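The Shirt Pile Problem

October
By Maureen Furnival 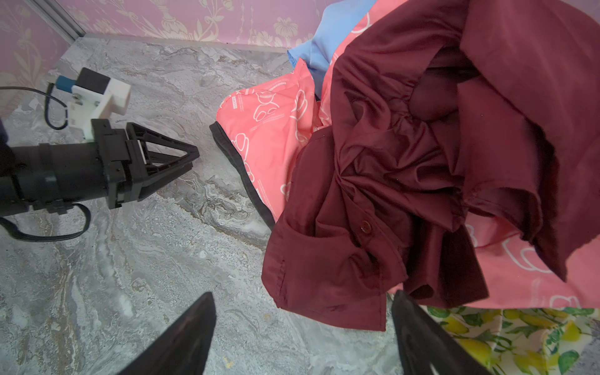

A maroon button-up in a heap, waiting its turn.

Ironing is dying and I for one won't be sending flowers. Ten years ago I did a full basket every week, radio on, starch, the lot. Now? Two shirts before a wedding. Maybe a tablecloth.

Barry Oakley has run the dry cleaners in Nutthorpe for 19 years and he's seen it go. "Used to be 124 shirts on a Monday rail, easy. Now it's coats and curtains." He blames stretchy fabric. Also working from home. Nobody presses a collar for a laptop, he says, and the ones who do only press the front.

So who still irons? Quilters, for a start. Every seam, every time. Hulme, the fabric store two doors down, sells more irons than the appliance place, small heavy ones with no steam holes. And teenagers, weirdly. Thrift store pleats. My niece asked for a sleeve board for her birthday and I had to explain to her mother what that was.

Barry's advice if you must: do it damp. Collar first, then cuffs, then sleeves, body last. Buttons face down on a towel. Dont spray water on silk. And hang it up right away, not over the chair, which is were mine always go.

I tried it. Nine minutes a shirt. Wore a sweater over it.

Shares: 700 | Comments: 19

Related
Is Your Dryer Eating Your Towels?
Five Stains Barry Won't Touch
Mending Night in Nutthorpe: What to Bring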